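Home Robotics Help — Rules and Good Practice

Is a written stop procedure required when a humanoid handles linens in a furnished bedroom?

Makby
Our site rules cover walkways only. Does the bedside need its own keep-out distance?

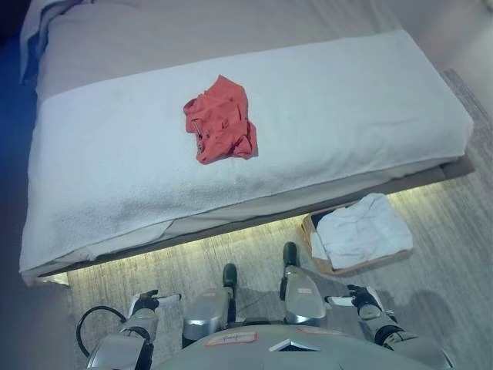 Nodell replied that it does, and that small metal items should be cleared from cloth before any grasp. Write the stop procedure down and review it every 3 months.

Barua
We just keep people out of the room — no trouble yet.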